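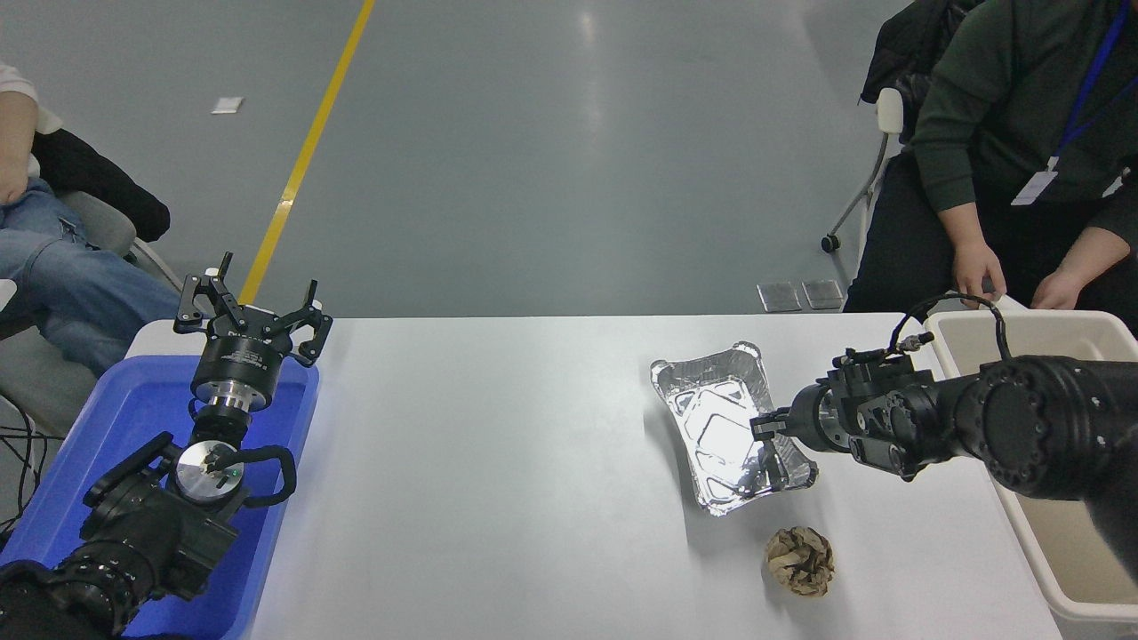 tabstop_mel replied:
I'd leave the hero slider out of the migration entirely. It accounts for more than half of the script weight on the old Wisten template, and the new layout has a static header region that does the same job with no script at all.

Last updated: November

Search this forum Search Advanced search

gridless wrote:
Agreed on the slider. My question was about the order of work, though. The site is on the Wisten theme, 933 pages, most of them generated from two page types (product and article). The client wants to move to Lanov because the Wisten theme is no longer getting updates. I have the Lanov starter template installed on a staging copy. Content imports without errors. What breaks is the layout: every page that used the Wisten column shortcodes now shows the raw shortcode text.

I can either write a converter for the shortcodes or rebuild the pages by hand from the Lanov blocks. Which would you do?

tabstop_mel replied:
Converter. Nobody should be rebuilding 933 pages by hand. How many distinct shortcodes are in use?

gridless wrote:
Eight, after I ran a search on the database export. Four of them are column wrappers that differ only in width. One is a button, one is an accordion, one is a pricing table and one is a "spacer" that prints an empty div with an inline height.

oldfloat replied:
I'd question the premise. Does the client need a different template, or do they need the current one to keep working? You can fork the Wisten theme, pin it, and patch it when something fails. I've kept two sites going that way for seven years. A template is markup and a stylesheet. It doesn't expire.

tabstop_mel replied:
The markup doesn't. The PHP in the theme functions file does. Wisten calls a couple of functions that are already deprecated, and the host will force a version upgrade at some point. Then you are maintaining someone else's theme code for free.

oldfloat replied:
It's a few hundred lines. I've read it. Replacing two deprecated calls takes an afternoon. A migration to Lanov takes weeks and you get a new set of problems, including the one where Lanov stores block settings as serialized data inside the post content. Try doing a search and replace on that.

gridless wrote:
The serialized data is a fair concern and I hadn't looked at it. I opened a page in the database just now. The Lanov blocks store their settings as JSON in an HTML comment, so a plain text replace is safe as long as the quotes are escaped. Maybe older versions used serialized arrays?

oldfloat replied:
Older versions did. If they've changed it, I withdraw that part. I still wouldn't migrate for the sake of it.

kerning_pair replied:
Coming in from the design side. The Wisten template on a phone is poor. The fixed sidebar drops below the footer under the narrow breakpoint, and the navigation needs two taps to open a submenu. If the client's visitors are mostly on phones, that alone is a reason to move. gridless, what does the traffic look like?

gridless wrote:
Mostly phones on the article pages, mostly desktop on the product pages. The client sells replacement parts to repair shops, so people look things up on a workstation.

kerning_pair replied:
Then the two page types should be treated separately. Move the articles first. They have the simplest layouts and they benefit the most. Leave the products on the old theme until the pricing table is sorted out.

tabstop_mel replied:
Running two themes on one install is not trivial. You need a theme switcher keyed on post type, and the caching layer has to know about it. I did it once with the Pasenov plugin and the cache served the wrong stylesheet to a portion of the visitors until I added the post type to the cache key.

kerning_pair replied:
A subdirectory install for the articles would avoid that.

tabstop_mel replied:
It would, and then you have two user tables, two media libraries, two sets of redirects. I'd take the cache key problem over that.

gridless wrote:
I'd prefer to do it in one pass on staging and switch over at 3 a.m. There are no logins for customers, so nothing is written to the database except contact form entries. I can freeze the content for a day.

Here is what I have for the converter so far:

1. Export post content to flat files, one per page.
2. Parse shortcodes into a tree. Regex fails on the nested columns, so I wrote a small tokenizer.
3. Map the four column wrappers to one Lanov columns block with a width attribute.
4. Map button to the Lanov button block. The class names go across unchanged.
5. Drop the spacer.
6. Accordion and pricing table still to do.

kerning_pair replied:
Don't drop the spacer without checking. People used it to push content below floated images. Remove it and you will get headings wrapping beside a picture. Convert it to a clearing element first, look at a sample, then decide.

gridless wrote:
Checked. You're right, there are article pages where the spacer comes straight after a floated image. I'll emit a clear in that case and nothing otherwise.

oldfloat replied:
And this is week one.

tabstop_mel replied:
For the accordion, use the native details and summary elements and skip the Lanov accordion block. The block loads its own script on every page whether or not an accordion is present. Native elements also survive the next theme change, which I assume oldfloat will approve of.

oldfloat replied:
I do. I'd apply that to all of it. If the converter output were plain HTML with a few classes, you could switch templates again later by writing a stylesheet. Once the content is in Lanov blocks, you are in the same position you are in today with the Wisten shortcodes, with a different vendor's name on it.

kerning_pair replied:
The client's staff have to edit these pages. They won't edit HTML. Blocks give them a visual editor and that was presumably part of the pitch.

gridless wrote:
It was. Three people on their side edit pages and none of them want to see markup. Core blocks would be a middle route, though. The core columns block covers the widths I need, and so does the core button. I could use Lanov for the header, footer and page templates and keep the content itself in core blocks.

tabstop_mel replied:
That's what I'd do. Check the gap setting. The Lanov stylesheet overrides the core column gap with its own variable and on nested columns it gets applied twice.

oldfloat replied:
I can live with core blocks. I still say the fork was cheaper.

gridless wrote:
Noted on the gap. Confirmed on staging: nested columns get double spacing. I've reset the variable on the inner block and it renders correctly in the browsers I have here.

Pricing table is the remaining item. The Wisten shortcode takes rows as attributes, separated by pipes, and some of the product names contain pipes.

kerning_pair replied:
Are the prices also stored anywhere else? If the parts catalog comes from a feed, I'd generate the table from the feed and throw away the shortcode contents.

gridless wrote:
There is a feed, a CSV from their inventory system, which they call Lecomte. It has part number, description and list price. The pages were typed by hand from it, so I'd expect mismatches.

kerning_pair replied:
Then match on part number and have the client review the differences before you switch. Don't decide yourself which price is right.

tabstop_mel replied:
Seconded. Also print the part number into the row as a data attribute. It costs nothing and you'll want it the first time they ask why a row is missing.

gridless wrote:
Ran the match. Most rows pair up. The ones that don't are discontinued parts that were removed from the CSV but stayed on the pages. I've exported those to a sheet for the client to go through.

Redirects: the permalink structure stays the same, so I only need rules for the old Wisten portfolio pages, which have no equivalent in Lanov. Seven of those. I'm sending them to the matching category pages.

oldfloat replied:
Send a 410 for any that have no real match. A redirect to a loosely related category gets treated as a soft 404 anyway.

tabstop_mel replied:
I disagree for anything with inbound links. A visitor following an old link is better off on a category page than on an error page, whatever the crawler makes of it. Check the referrers first.

oldfloat replied:
A 410 can have a useful page body. Put the category links there. The status code and what the visitor reads are separate things.

gridless wrote:
Five have inbound links and a clear category, so those get a 301. The other two go to a 410 with a search form and the category list in the body. I'll post the tokenizer once I've taken the client's paths out of it – it should work on any theme that uses the same bracket syntax with nesting.

kerning_pair replied:
Please also post the print stylesheet if you do one. Repair shops print part lists, and the Lanov default hides table borders on paper.

gridless wrote:
Hadn't considered print at all. Adding it.

Related threads
Lanov starter template: header region loads twice on search results
Removing unused CSS from a purchased template
Pasenov cache key by post type
Column gap variable ignored in child theme
Print stylesheets for long tables
Converting shortcodes with nested attributes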